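Setting out drinks for a party
Tips from Bouchra Radwan, updated 5th September

Pull paper cups apart before guests arrive. Nested ones stick at the rims, and people end up taking two.
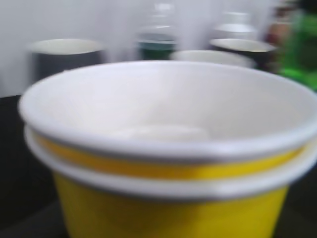
Give each color its own drink — yellow for soda, dark gray for water — and fewer cups get left half full. Press the cups back together gently if the wind picks up.

Keep soda bottles upright and let them stand after the drive home. Open the cap a little at a time over the sink.

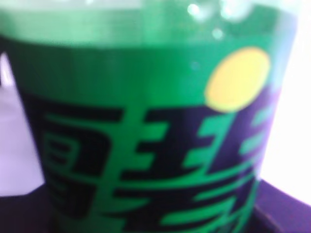

Green soda bottle with a dark label

Tilt the cup and pour down the side. Fill it to two thirds and wait for the foam to drop.
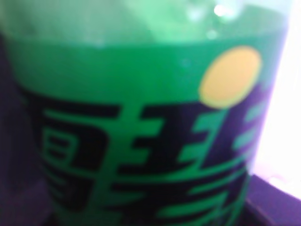 Turn the labels outward so people can choose without picking up every bottle. Wipe the table with a damp cloth before the sugar dries.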